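Arm controllers compared on block-pushing task

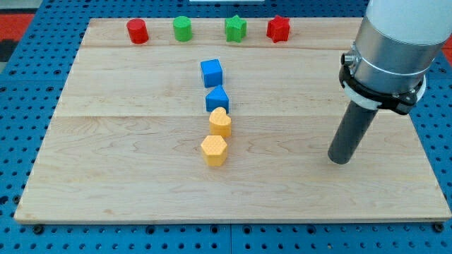 Photo: Leonie Koller / Onholm

Onholm has begun comparing two arm controllers on a tabletop pushing task, project lead Beat Moser said in September 2023. The arm carries a plain cylindrical rod in place of a gripper and moves small plastic blocks across a wooden board. Each controller is given 89 runs from the same set of starting layouts – a run ends after three failed pushes. Corina Ammann, who maintains the control software, said the first 13 runs had exposed a delay in the force limit. Both controllers now use the corrected setting, and those runs will be repeated.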